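Workshop > Notebooks > Materials > Bottle closures, December

Still on the cap leakage question. Ilgate sent their summary over and want us to agree that the Brolto liner "eliminates" loss of fizz over a season's storage. I don't agree, at least not on what they sent. It's two pages and a graph with no units up the side. The text says 203 bottles and the table adds up to 200. Three have gone somewhere. Asked by email, got the same PDF back.

My own doubts, written down before I forget them:

The weighing. They weighed at filling and again at the end, and called any drop "gas". Plastic bottles lose water through the wall too, slowly, and a cap liner can't do anything about that. Unless they kept a set with welded tops to subtract, the number is a mixture. No mention of a welded set.

The torque. Caps were put on "hand tight". Whose hand? I tried it on the old gauge with the same bottle, same cap, and my readings wandered all over the place between first thing and after lunch. If the lined ones were done by one person and the plain ones by another, that's the whole result explained.

The storage. Page one says Drulari, upstairs store. Page two says "ambient". I have been in that upstairs store in summer and it isn't ambient anything.

Went through the shop-bought bottles again as well. Caps differ more than I'd assumed, and the Ilgate people talk as if there's one sort.

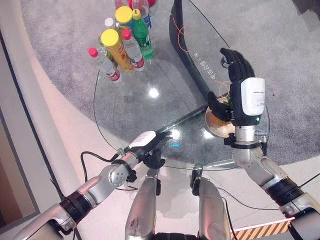

Soft drink bottles on the glass table. Yellow cap wider than the red ones.

The wide cap bothers me. A bigger sealing edge ought to mean more places to leak, but it also gets more turning force from the same grip, so it could go either way. The Říha notes (the grey folder, not the blue one) claim wide necks do worse by a clear margin. I read them again and the margin comes from one batch, number 649, which also had a mould fault written in the margin in pencil. I wouldn't hang anything on it.

Ran a quick check of my own, for what it's worth. Plain caps against Brolto, on their sides in the water bath at 30 degrees, left till the afternoon. Bubbles from one plain cap. None from the lined ones that I saw, but I wasn't watching the whole time and the bath lid steams up. Not putting this in the report.

One thing in their favour: the liner does come away clean and doesn't leave a ring on the neck. The old one did, and we had complaints.

To do
- ask Ilgate for the raw weights, again
- ask what happened to the missing three
- get the torque gauge checked, it sticks at the low end
- welded blanks, if the welder is back from repair
- don't sign anything until the weights turn up

16:40, bath drained. Heater element is furred up again.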